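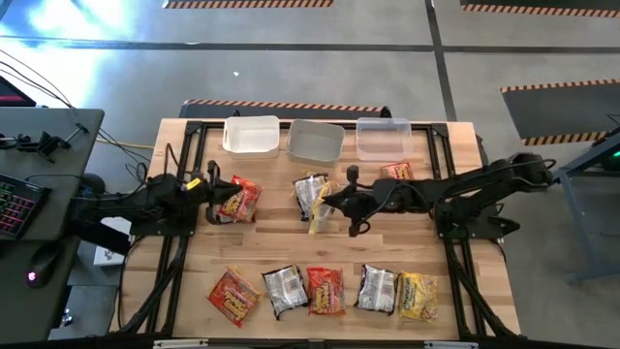

Snack Sorting, Group 3. Muthoni Sang and Þórarinn Vigfúsdóttir. Question was how to split mixed snacks for the school pantry so kids find stuff fast. First idea, sort by flavor. Too slow, half the labels are tiny. So color insted: white bin for the red packets, gray for yellow, the clear one for leftovers. Silver ones are a problem, hard to read when they land back side up.

To do: tape names on bins, redo teh timing sheet.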